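Suporte de taças Rollari, dourado, de mesa

Comprei o suporte em abril, depois de anos guardando as taças de plástico empilhadas dentro de uma caixa. Paguei 401 com o frete, só pelo suporte, e as taças foram compradas à parte. Uso desde então e acho que já dá para falar dele com alguma segurança.

A montagem é simples. A base vem separada da haste central e o enfeite do topo é rosqueado por último. Levei 15 minutos, contando o tempo de achar uma chave que servisse no parafuso de baixo. O manual tem uma folha só e os desenhos são pequenos demais. Quem nunca montou nada parecido vai se virar mesmo assim.

Os braços são curvos, em metal dourado, e saem todos da haste do meio. A taça entra de cabeça para baixo, presa pelo pé. O encaixe é um pouco justo no começo e é preciso inclinar a taça para passar. Com o uso a mão aprende o ângulo. Às vezes uma delas fica meio torta no braço, com o pé encostado de um lado, mas isso não atrapalha.
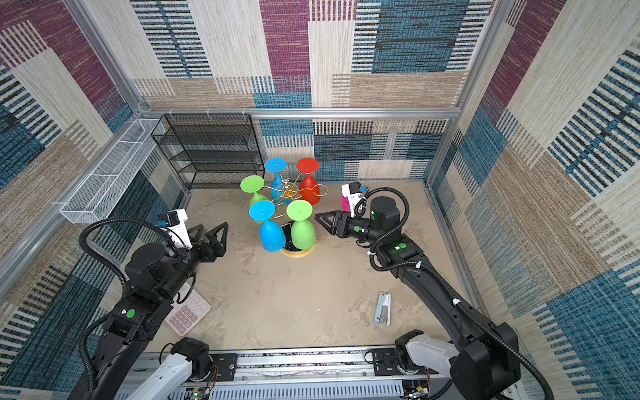

Testei também com taças de vidro, emprestadas da Yara Issa. As de bojo largo batem umas nas outras, e eu não deixaria assim em casa com criança. Com as de plástico, que são mais leves, não tive esse problema. As minhas são coloridas - azuis, verdes e uma vermelha - e combinam bem com o dourado. Gosto de deixar tudo à vista.

A base é redonda, escura, com a borda dourada. Marca dedo com facilidade, e um pano seco resolve. O que me incomoda é a altura: taças de haste comprida descem quase até a base. Meça as suas antes de comprar.

Outro ponto é a limpeza das curvas dos braços, onde junta pó. Passo um pincel macio no domingo e depois um pano úmido. O dourado não descascou até agora.

Comparei com o modelo da Trostix, que a Siham Kassab tem na cozinha. O dela é mais baixo e mais discreto, sem enfeite nenhum, e as taças entram com mais folga. Para quem tem pouco espaço, é a melhor escolha. O Rollari é mais bonito sobre a mesa e foi por isso que fiquei com ele.

Nota: quatro de cinco. Tirei um ponto pela altura e pelo manual.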